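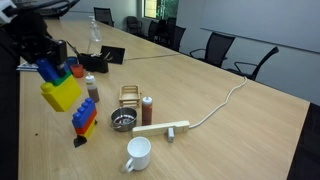

Stack Handling on Shared Tables
Project gallery, Avlow Manipulation Program

The Avlow program studies how a robotic arm can pick up and move several joined objects as a single unit. Toy building blocks are used as the test material. They connect firmly enough to be lifted together, but a poorly placed grip can separate them. The work is carried out at the Bemham site under the direction of Yu-ting Mok, with software by Tobias Mercado.

The gallery follows the method from setup to results. All trials recorded in November used the same arm and the same control software.

Setup
Trials take place on tables that are also used for meetings and ordinary office work. Household and office items stay on the table during a trial. The planner receives no list of these items and must find a clear path from the current camera view.

Choosing the grip
The planner first estimates where one block ends and the next begins. It then selects a grip height that holds as many of the joints as possible between the fingers. Thin blocks are the most difficult case, as their edges are easily mistaken for a seam in a thicker block.

The lift
The arm raises the stack straight up for a short distance before any sideways motion is allowed. Grip force is set once, at contact, and is kept constant until release.

Held stack and standing stack
A blue block, a thin green block and a large yellow block are held above the table, with a second stack of blue, red and yellow standing below. Trials of this type test whether the planner can tell a held object from a similar one nearby.

Carrying
During the carry, the wrist may turn so that the stack is no longer upright. The planner updates the space taken up by the stack at each step and keeps a fixed margin from everything on the table.

Placement
The stack is lowered until the wrist sensor reports contact. The fingers open slowly, and the arm withdraws along the line of approach. A trial is counted as complete only if every block remains joined after release.

Results
The November series consisted of 227 trials. The stack was lifted, carried and released intact in 133 of them. Most of the remaining trials ended at the lift, when the lowest block separated from the others. Contact with another item on the table was recorded in 3 trials.

Comparison with the earlier method
The previous planner, Clirkico, treated the stack as one solid shape and gripped it at the middle. The present method adds the estimate of block boundaries and makes no other change to the motion planning.

Next phase
The program will repeat the series with 2 arms working at the same table. Trial records and grip settings may be requested from the Avlow program office at Bemham.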